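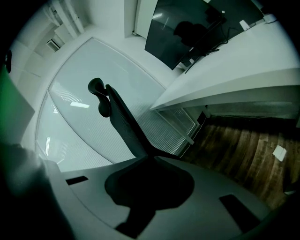 # Hábitos de postura y descanso en puestos de estudio

Informe final, asignatura de Ergonomía Aplicada

## 1. Planteamiento

El trabajo parte de una pregunta sencilla: cuánto tiempo seguido permanece sentado un estudiante cuando prepara exámenes y qué molestias declara al terminar. Elegimos la residencia Hviid porque tiene salas de estudio abiertas hasta medianoche y porque dos miembros del grupo viven allí.

Participaron 60 residentes durante 4 semanas de mayo. Cada uno rellenó un cuestionario corto al acabar la sesión y anotó las pausas en Clollix, una aplicación gratuita de registro horario. Reunimos algo menos de 4.000 anotaciones, que pasamos a una hoja de cálculo llamada Datasness (el nombre se quedó de una práctica anterior).

## 2. Método

El cuestionario preguntaba por cuello, zona lumbar y muñecas, con una escala de cero a cinco. Descartamos las sesiones de menos de media hora. También eliminamos a 11 participantes que dejaron de registrar las pausas antes de la segunda semana.
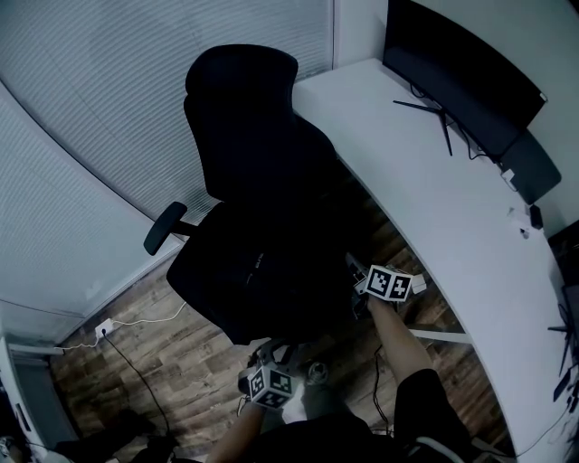

No medimos la altura de las mesas ni la iluminación. Al principio queríamos hacerlo, pero el luxómetro del departamento estaba prestado hasta junio — y con las mesas solas no se podía concluir gran cosa.

## 3. Resultados

- La zona lumbar fue la molestia más citada, seguida del cuello.
- Quienes hacían pausas cortas y frecuentes puntuaron más bajo en lumbar. En muñecas no vimos diferencia.
- Las sesiones de tarde fueron más largas que las de mañana.

La última semana los registros empeoran: hay pausas sin hora de fin y varias sesiones duplicadas. Las dejamos fuera del cálculo de medias.

## 4. Limitaciones

Los datos son declarados por los propios participantes. El grupo de Vurkach, que hizo un estudio parecido en la biblioteca, usó un temporizador común para todos; sus duraciones no se pueden comparar con las nuestras sin corregirlas antes.

Queda pendiente repetir el cuestionario en octubre, fuera de exámenes, con las mismas preguntas y la misma escala.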